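09/12/2025
By Siu-ming Huang

Up before six again. The radiator in the back room was knocking and I gave up trying to sleep through it. Made tea, ate the last of the bread, and looked over the list for the choir concert. We have 63 chairs and Kamarul wants to set out more by borrowing from the school at Clullthorpe. I told him I would call them after lunch.

The call took longer than it should have. The woman in the office put me on hold twice and then said I would need to write a letter. I wrote the letter. It is a short letter and I don't see why it couldn't have been said over the phone, but it's done and in the mail.

Walked down to the hall at ten to meet Li-hua. She had the music for the two new pieces, copied and stapled. The Girnach piece is in a key that will be hard on the altos. Li-hua thinks we can take it down a step and I think so too, but then the men are down in their boots by the second page. We tried it both ways on the piano. The piano needs tuning – the B flat above middle C is bad enough that I kept stopping to check whether I had misread the part.

The tuner wants $286 and can't come until January. I said yes to the price and asked whether there was any chance of an earlier date. He said he'd put us on a list. 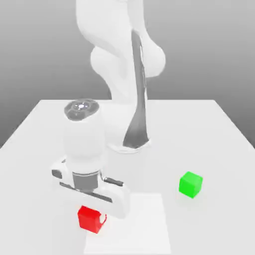
Robot arm beside red and green cubes

Lunch was soup at Li-hua's. Her sister has moved back and the front hall is full of boxes, so we went in through the kitchen. We talked about the program. Last year it ran past two hours and people were putting their coats on during the final song. I would like to cut the readings. Ming-te always does one and he'll be hurt if I drop him, so I may ask him to pick something under a page and leave it at that.

Rehearsal was at 7. Man-lok was late and came in during the warm-up with his scarf still on. The sopranos were good tonight, better than last week. The Yau carol is nearly there except for the entry after the long rest, where half of us come in and the other half look at each other. We did it again and again until it held. We left the Girnach in the written key for now and will decide next time.

Collected for the music fund at the break. With what was already in the envelope it comes to about $400, so the tuning is covered and we can pay for the copying too. I wrote it in the book when I got home.

It had started to sleet by the time we locked up. Kamarul drove me as far as the bridge and I walked the rest. My shoes are on newspaper by the radiator, which has gone quiet.

Need to buy bread tomorrow, and stamps. Also return Ming-te's folder – it has been on the chair by the door since last month.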